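Akska Song Night: what we know so far

Hello again, music lovers! I've been sitting on this one for a fortnight and I'm so glad I can finally spill. The Akska Song Night is coming back in November, and this time the public gets a proper say in who takes home the main prize. Last year it was judges only, and my inbox let me know how you all felt about that (my sister still isn't speaking to the judges).

The show moves to the Plallarier, the old picture theatre behind the markets. It seats 1396, so we should all fit, though I'd still get in early if you like the stalls. Benedetta Piras is back as host and Rosario Monti is leading the house band, with a bigger horn section than last time. I caught up with Rosario over coffee and he's already grumbling about key changes, so he must be enjoying himself.

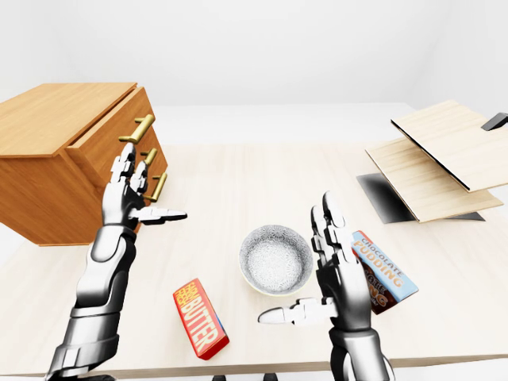 Getting your song in

Entries opened on 21 July 2018 and they've had 319 songs already, mostly ballads. Come on, somebody write us a banger! Your song has to be under three minutes, it can't have been released before, and at least one of the writers has to live in the state. Demos are fine. Last year's runner-up, Farina, sent in a phone recording with her neighbour's dog barking through the second verse and she still made the final.

The listening panel will pick ten finalists, and each of them gets a rehearsal with the band plus some 90 minutes with a vocal coach. My tip is to put the chorus up front. The panel has a lot to get through, and I've sat in on a session where people were flagging well before lunch.

Tickets are $88 for the final. The dress rehearsal is cheaper and, to my mind, a bit more fun, as everyone's in odd socks and Benedetta tries out her worst jokes. 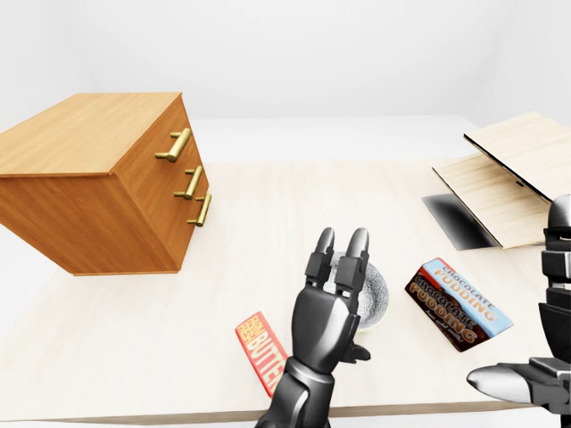 Can I enter if I'm already in a band?

Bands are welcome, as long as there are no more than six of you on stage and you're all happy to play alongside the house musicians.

I've got my eye on Havier, the duo from the coast who did that gorgeous harmony number at the winter fair. They told me they're entering, then told me they weren't, so I'll keep pestering them and let you know next issue.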